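Pegboard night, round 5. Everyone said the board would be the easy bit. It is not the easy bit

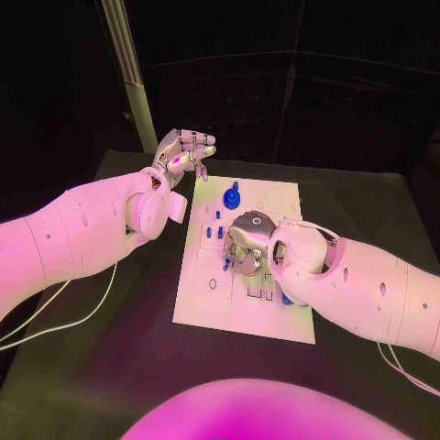
Petronella Lekota has the score sheet and wont let anyone else near it

2/ best clean run so far is 243 seconds. Lizelle wanted under 224 before we packed up in August, so — close. ish

3/ blue pegs are the fiddly ones. pinch too high and they tip, too low and you knock the next one along. Ottó reckons file the holes out a bit. Vlastimil says thats cheating

4/ also PLEASE can whoever has the spare bag of pegs bring it back. 50 in there, labelled Baddale, last seen by the kettle

5/ pink light stays btw. got outvoted. my eyes hurt

6/ going again after tea, then the Evmont board if theres time. that one has square holes, god help us

7/ update — spare pegs found. in my coat. sorry Magdalini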